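Dellarby Libraries to extend opening hours and end overdue fines from March

DELLARBY — Dellarby Regional Libraries will abolish overdue fines on all borrowed items and extend opening hours at its two largest branches, under changes that take effect at the beginning of March. The new arrangements apply to every member, including children, home borrowers and members who joined through a neighbouring library service.

All existing overdue fines will be cleared from member accounts on the day the changes begin. Members do not need to apply, visit a branch or telephone the service to have a fine removed. Accounts that were suspended only on account of unpaid fines will be restored at the same time, and the members concerned will be notified by letter or email.

Charges for lost or badly damaged items will remain. An item will be treated as lost when it is 60 days overdue, at which point the replacement cost will be added to the member's account. If the item is later returned in good condition, the charge will be cancelled in full. Members who have already paid for an item and subsequently find it may bring it to any branch for a refund, provided they have kept the receipt.

The decision follows a review of borrowing across the service, which found that small fines were discouraging families from returning to the library long after the books themselves had come back. In several cases parents had stopped using their children's cards altogether. The review also found that the work of collecting and recording fines took up staff time that would be better spent at the information desk and in children's programs.

Extended hours at Mukisow and Vorholm

The Mukisow and Vorholm branches will remain open until 8 pm on weeknights, an increase of 2 hours each evening. Both branches will continue to open at 9 am. Weekend hours are unchanged.

The later closing time responds to requests from shift workers, secondary students and adult learners, many of whom told the service that they could not reach a branch before the doors closed. Study rooms, public computers and printing will be available throughout the extended hours. The local history room at Vorholm will continue to close at 5 pm, and researchers who need access to fragile material should book ahead as they do now.
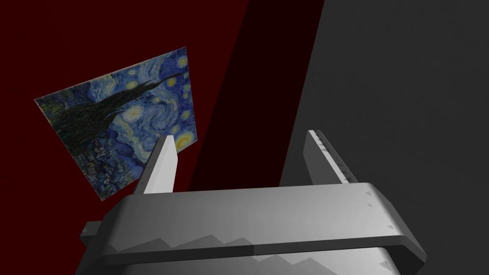 Dellarby Regional Libraries Media Office

Hours at the Degefa branch will stay as they are while repairs to the roof and guttering are completed. The branch will remain open during the work, although the side entrance will be closed and the after-hours return chute will be moved to the front of the building. Story time at Degefa will continue to be held on Tuesday mornings. Parking on the northern side of the building will be limited, and members who require an accessible space are asked to use the bays beside the main doors.

New items and larger collections

The service will also add 200 large-print titles to its shared collection. The titles include crime fiction, biography, travel writing and a selection of new Australian novels. They may be requested from any branch and will be delivered free of charge to members of the home library service.

A further 19 book club sets will be made available for loan. Each set is supplied in a carry bag with reading notes, and may be kept for six weeks. Clubs that meet outside the library are welcome to register, and there is no membership fee. Requests for particular titles may be made at the desk or through the online catalogue, and staff will give priority to books that have not previously been offered as a set.

Loan periods for most other items will not change. Books and audiobooks may be borrowed for three weeks, and magazines and films for one week. Items that have not been reserved by another member will be renewed automatically up to three times. Reminder notices will continue to be sent before and after the due date, and members who have changed their address, telephone number or email are encouraged to update their details before March.

Borrowing will be paused on accounts where an item is more than two weeks overdue, and will resume as soon as the item is returned or renewed. Members whose borrowing is paused may still use the computers, study rooms and online resources, and may attend all programs.

Consultation and further information

The service thanks the members who took part in the consultation, whether by completing the survey or by attending one of the evening meetings. A summary of the responses is available in print at each branch and may be provided in large print or in a community language on request. Further comment on the extended hours is invited, and evening attendance at Mukisow and Vorholm will be reviewed before the next budget is prepared.

The cost of the changes will be met from within the existing library budget. Income from overdue fines has fallen steadily since automatic renewals were introduced, and the service does not expect its removal to affect the purchase of new material.

Membership of Dellarby Regional Libraries is free to anyone who lives, works or studies in the region. New members may join at any branch with proof of name and current address. Children may join at any age with the consent of a parent or guardian.

Media enquiries should be directed to the Media Office, Dellarby Regional Libraries, during business hours. Interviews and branch visits can be arranged with one working day's notice.

ENDS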